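5.3 Recording a demonstration by remote control (kitchen scene, microwave task)

Read section 5.2 before you start. The operator console must be paired with the simulator and the scene loaded in Tirby.

Caution: Scaling settings carry over from the last session. Check them before moving the arm.

1. Set the demonstration length limit to 2,000 steps.

2. Set translation scaling to Fine. Leave rotation scaling at its default.

3. Hold the clutch and bring the arm up in front of the cabinet tower. Keep the elbow low, in front of the wall oven, so that the wrist has room to turn at the height of the microwave.

4. Press Record, then move the gripper through the front opening until it is just inside the cavity, over the left half of the turntable plate. Release the clutch and hold this pose for three seconds.

With the door swung out to the left, the arm has to pass close to it. Approach from the front and keep the hand pointed to the right as it enters.
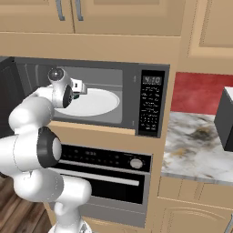

5. Withdraw the gripper along the same path. Do not rotate the wrist until the hand is clear of the opening.

6. Press Stop. Enter the operator name and task label, then select Keep or Discard.

Note: Demonstrations shorter than 1,000 steps are flagged for review. They are not deleted.

Note: If the arm stops responding during recording, a joint limit has been reached. Discard the demonstration, press Home and repeat from step 3.

7. Repeat steps 3 to 6 until seven demonstrations are kept. Vary the starting position of the arm each time.

Exporting the set is covered in section 5.4.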